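Working a Prep Counter Next to Two Robot Arms: Shop Tips

Collected by Darcy MacDonald for kitchen and workshop staff, 07/11/2019

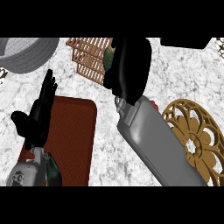 Two-arm counter cell, simulated view from overhead. Right hand closed on a green object, left hand open, glass bottle near the left wrist.

These notes apply to counters where a pair of arms shares the work with people: sorting, passing, setting out, clearing. They were written for the test kitchen at Cloutier and later adopted by the Bredness packing room with small changes.

Layout

Plan the counter in simulation before moving anything on the real one. Place every item that will live on the surface, including trivets, trays and bowls. Items left out of the model are the ones that get hit.

Keep glass away from the wrists. A bottle standing beside a wrist may be clear of the fingers and still be struck when the forearm swings. Put bottles at the back of the counter or on the side shelf.

Give each arm its own lane and leave one open patch between them for handover. The patch should be bare countertop. A tray in the handover patch gets used as storage by the second day.

Trivets with openwork or lattice patterns are hard to pick up cleanly, as a fingertip can catch in an opening. Use them as fixed rests and take them off the pick list. Check that they lie flat at the start of the shift.

Glossy stone gives reflections that confuse overhead sensing. Lower the strip light or fit a diffuser. Do not cover the stone with a cloth, which bunches under the hand.

Grip settings

Start produce at grip level 2 and raise it one step at a time. Level 4 is for sealed jars and tools. Record the level on the item card, with initials.

A multi-fingered hand hides most of what it holds. If the check camera is mounted overhead, add a second view from the side before relying on it for inspection.

Wipe finger surfaces with a damp cloth and dry them fully. Oil film reduces grip more than water does. Solvent cleaners cloud the Prusus finger covers and should stay out of the kitchen.

Who does what

The arms at Cloutier took over carrying and setting out. The trimming, tasting and final check stayed with staff. Before the change, a prep cook walked to the cold store and back all morning. The same cook now loads item cards, refills the side shelf and clears faults, and spends longer standing in one place. Two changes followed from that:

- Anti-fatigue mats at the loading position.
- Rotation between loading and trimming every 2 hours.

Ľubica Ďurica, shift lead at Bredness, asked for the fault log to be kept on paper by the counter. Her reasoning was that operators wrote more in it that way, and entries did go up. The log is read at shift change by both crews together. Faults are entered by item and position. The operator's name is left off.

Hours were not cut at either site during the first season. Some job titles changed in February, and the pay grades were reviewed two months afterward. Staff who had been told early which tasks would move asked fewer questions at startup and reported faults sooner. Tell people the task list before the equipment arrives, and post it.

Training takes 3 sessions: stop and restart, item cards, fault clearing. New staff do not clear faults alone until they have logged 12 with a second person present.

Daily routine

Press stop and confirm both arms are parked before reaching over the counter. The Tikon controller shows a steady amber light when parked. A blinking light means the arm is holding position and may move.

Open a closed hand from the panel. Prying the fingers wears the joints and drops the item.

Return bowls and trays to their taped outlines. Replace the tape when the corners lift.

Long sleeves are rolled above the elbow or banded. Aprons tie at the back.

At close, run the simulated layout against the counter photo. If any item has shifted by more than a hand's width, move it back or update the model, and note which was done.

Contact: Darcy MacDonald, Workshop Notes | Copyright 2019 | Back to top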